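Two months with the Prollura bench kit

I bought the Prollura bench kit in August, after Doaa Naciri let me use hers for an afternoon. It cost 2661 with the arm, the tray and one fixed camera. The blocks are extra, and so is the second year of software.

Setup took me most of a Friday. The manual is 22 pages long and good on wiring, less good on where to put the camera. I ended up copying Doaa's mount height, and calibration passed on the second try.

The tray is the part I like best. It's dark gray with sloped walls, so anything the arm drops tends to slide back to where it can be reached again. The floor marks easily, though. Mine already has white scuffs that won't wipe off. 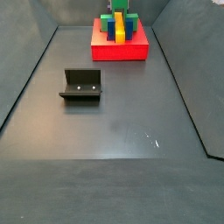 The stacking routine that comes with the software is slow but steady. Bars and plain blocks are fine. Arches are harder, and I had to lower the closing force before it would stop pushing them over. You can save those settings per object — I wish I had found that menu sooner.

My main complaint is the log. It keeps the last 1000 moves and then writes over the oldest ones without asking. I lost a full evening of runs that way. I wrote to support and got a reply from Amr Helmy the next morning, with a script that exports the log every hour. It works, but it should be in the menu.

I also looked at the Nokasik kit, which is cheaper and comes with no tray. If you already have a bench set up, that may be the better buy. I'm keeping the Prollura, and I've ordered 2 spare sets of finger pads.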